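Mosska Market Stand with Crates
Item 2184
Made by Sturkum
In stock, ships on a pallet

Home > Pretend Shop > Stands and Crates > Mosska Market Stand

I've wanted a proper produce stand in this shop for years, and I've been pretty picky about it. Most of the ones I tried were either tiny (fine for a toddler, useless for a classroom) or real store fixtures that weigh as much as a piano and have corners at eye level. The Mosska is the first one I've kept. It has a dark gray frame, and the light wooden crates sit in it at a slant, so whatever you put in them faces the shopper and you don't have to lean over to see what's at the back.

It comes with five slatted crates. They lift straight out, which I love, as you can fill them at a table and carry them over, or set one down on the floor if somebody wants to do the stocking sitting down. The wide one goes in the middle. I'd give that to whatever you have the most of. The smaller ones are good for things that pile nicely.

What goes in it

You can buy the stand bare or with the Landuta produce set. If you've already got a bin of play food, buy it bare and save your money! But the Landuta pieces are a big step up from the usual hollow fruit. They're close to real size, so a head of napa cabbage takes up the room that a head of napa cabbage should, and the pumpkins look great on the top tier. There are carrots, potatoes, leafy greens, bell peppers, tomatoes and a few other things in there too. I mix mine up all the time. The striped green squashes look best next to the orange pumpkins, and the carrots want to lie all the same way or the crate looks like a dropped box of pencils.

The blue basket is separate. It's the regular plastic shopping kind with slots in the sides and a handle, and you really do want at least one, because half of the fun of a market is walking off with a full basket.

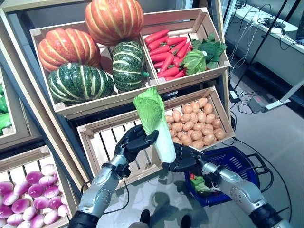
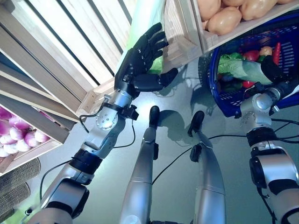
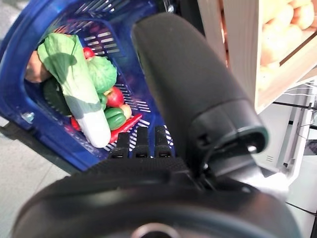
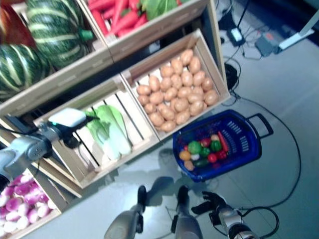

Prices

Stand with five crates: ask me for a quote, freight depends on where you are
Landuta produce set: $87
Blue shopping basket: $12
Spare crate: in the quote if you ask for one

I know "ask for a quote" is annoying. I hate it on other people's sites. The trouble is that the pallet costs nearly nothing to some addresses and a silly amount to others, and if I put one number up here, half of you would be paying for the other half. Send me your zip code and tell me if you have a loading dock or just a front door, and I'll write back the same day unless it's Wednesday, when I'm at the warehouse.

Putting it together

The frame comes in a flat box with the hardware bagged by step. Two people is best. I did my first one alone on a Sunday evening and it went fine until I had to hold both side pieces upright and find a bolt at the same time. The crates come already made up. Leave all the bolts a little loose until the whole frame is standing, then go around and tighten. If you tighten as you go, the last rail won't want to line up and you'll be back undoing things (ask me how I know).

Put it against a wall if you can. It's steady enough on a flat floor, but kids pull on the front of the crates, and I sleep better with a wall behind it. There are holes for a strap at the back of the frame, and the strap is in the box.

Looking after it

Wipe the crates with a damp cloth and dry them off. Please don't hose them down or leave them out on the patio, as the wood will go gray and the slats can move. Crayon comes off with a little dish soap. The produce can go in a sink of soapy water, then on a towel overnight. The baskets you can treat however you like, I've had one in the trunk of my car since spring and it still looks new.

Things people ask me

Will it hold real fruit and vegetables? Yes, and I have a couple of customers who use it for a weekend farm table. Line the crates with paper so juice doesn't get into the wood.

Can I get the crates in a darker color? Sturkum only does them pale. You could stain them yourself, though then I can't take them back.

Do the crates stack? Not really. They'll sit on top of each other empty, but I wouldn't move them that way.

Is there a checkout counter to match? The Iordache counter is close in height and has a gray top that looks good beside it. It's on its own page under Counters.

Can I buy just the carrots? Sorry, no, the Landuta set comes to me as one box. I do keep a tub of odd pieces from returned sets, so if you've lost a potato or two, send me a note and I'll have a dig.

Returns

You've got 90 days to change your mind on the stand, as long as it's clean and you still have the hardware. Produce sets can come back if every piece is there. Freight back is on you unless something showed up broken, in which case keep the box, take a picture of it, and write to me before you start building.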